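From the Hetby Legal Aid Friends newsletter, December

Clearing old court fees at Vurnuvdale

Dear friends,

Many of you wrote back after the fall letter to ask how the fee waiver evenings were going, and I have been meaning to sit down and answer properly ever since. So put the kettle on, because I do tend to go on a bit (my daughter says so, and she is right).

For anyone new to the list, we meet every Tuesday at 6 in the hall behind the Vurnuvdale library, and we help people ask a judge to reduce or cancel what they still owe from an old traffic or misdemeanor case. Most of the folks who come in finished everything else the court asked of them long ago. What they have left is a balance, and a late charge on top of the balance, and very often a suspended license on top of that.

Over the season we sat down with 67 people. One woman came in with a letter for $900 on a ticket that had started out a good deal smaller, and she had been paying $10 a month on it without missing one. We filed her papers in the fall and the judge took $800 off. She sent us a lovely card, and it is on the door of the supply cupboard if you would like to read it!
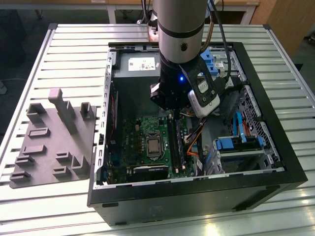
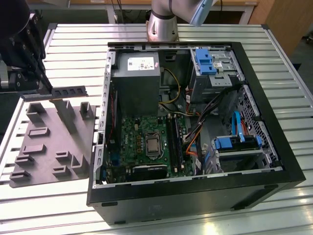
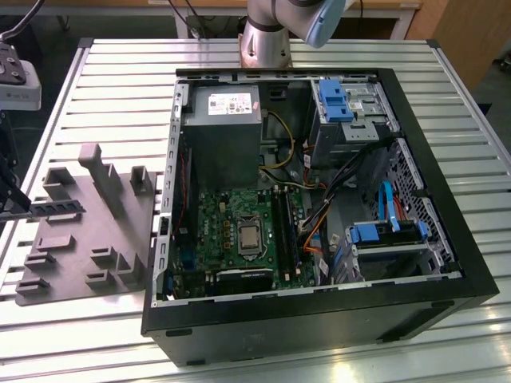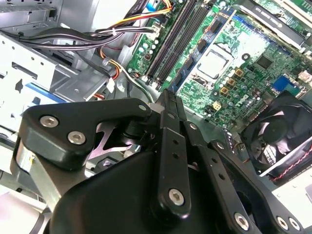
Inside an open desktop computer.

Raphaël Barbier has been handling the hearing dates this year, and he has asked me to pass along a few things. Please bring every piece of court mail you have, even the envelopes you never opened. Bring proof of income if you get any, and if you receive food or housing assistance, bring that letter too. If you have cases in more than one county, tell us at the door, as each court wants its own form and we would much rather start them all on the same evening.

He would also like me to say that a waiver request does not stop a hearing that is already on the calendar. If you have a date, you still need to go, and one of us will gladly go along with you if you call a few days ahead.

We are still hoping to offer an evening over in Anemau after the holidays, and Marty has been talking with the church there about using their downstairs room. The parking is good and the bus stops right outside, so I have my fingers crossed. If you speak Spanish or Haitian Creole and could spare an hour or two, please do write to me, even if you have never set foot in a courtroom. We can teach you the forms in one sitting, and there is always coffee and usually somebody's banana bread.

Thank you all, truly, for the stamps and the rides and the kind notes. See you on Tuesday.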